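Naterano Fleece Throw, Queen

Item 164-N
In stock, ships from Gririnport

The Naterano is a long-pile throw for the top of a bed or the back of a couch. It is sold in white, gray and oatmeal. The pile side is soft and thick, and the reverse is a plain brushed knit that stays put on sheets. Edges are folded and stitched twice.

Weight: 9 lb
Care: machine wash cold, gentle cycle
Made for us by Timmermans
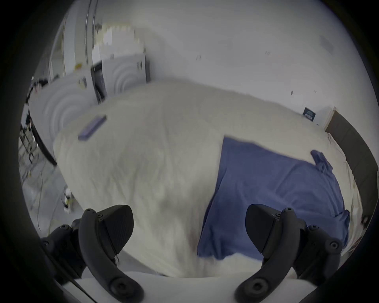

Wash it alone the first time. Use half the detergent you normally would and skip fabric softener, which mats the fibers. Tumble dry on low with no heat for the last 2 cycles, then shake it out and brush the pile with your hand. Do not iron.

If your washer is a small top loader, take the throw to a laundromat. It gets heavy when wet.

The twin size is listed separately as the Jendar. Matching pillow covers are back in December.

Returns are accepted for 41 days if the tag is still attached. For trade orders, write to Wayne Parsons at the Gririnport warehouse and include your resale number.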